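We use cookies to remember your settings. Accept | Manage preferences

Planning a sorting bench: what to budget for before you order the arm

Most quotes cover the arm, the controller and a basic gripper. The rest of the bench is left to the buyer, and on a small job it can take a third of the money. The notes below assume light packets moved between open and lidded bins on a tabletop.

1. Fix the task first

Write down the item, the pick surface and the drop point. Crumpled pouches are harder to budget for than boxes because no two present the same edge. Finger shape matters more than grip force. A thin fingertip has to reach the table surface beside the pouch, so allow for wear on both the tips and the tabletop.

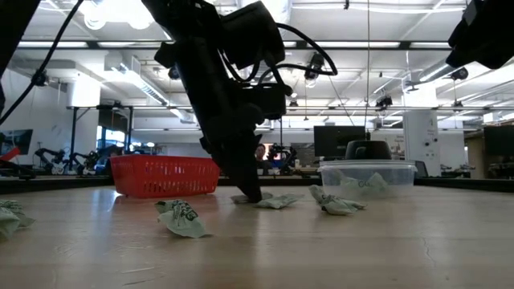
Ask the supplier for spare fingertips as a separate line. Skastance and Brirton both list them by the pair; Tipoki sells them only with a full gripper. Order two pairs with the arm and a further pair at the first service.

Cable slack is the other item people leave out. Measure with the arm at full reach and again folded back, then buy the longer length. A loop that clears the bench at rest can drag across the work when the wrist turns.

2. Standardize the containers

Pick the bins before the mounting height is set. An open basket with low walls tolerates a poor approach angle. A lidded tub needs either a person to open it or a second arm, so price that labor or that arm now. Buy bins in duplicate from the same batch. Rim heights vary between batches, and taught positions have to be redone. Chenxi Duan, who keeps our bench costs, entered 394 dollars for bins, spare lids and nonslip matting last August. The matting has since been dropped.

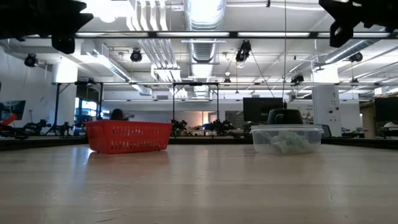
3. Overhead structure and lighting

Get the frame quoted with crossbars and camera mounts included. Fovimano quotes posts and bars separately and leaves brackets to the customer. Check for glare on a glossy tabletop with the room lights on before paying for extra lamps. A matte finish is cheaper.

4. Hold back a reserve

Keep roughly 3 percent of the total for fasteners, cable ties and replacement bins. Review it after the first month of running.

Contact | © Bench Notes | Back to top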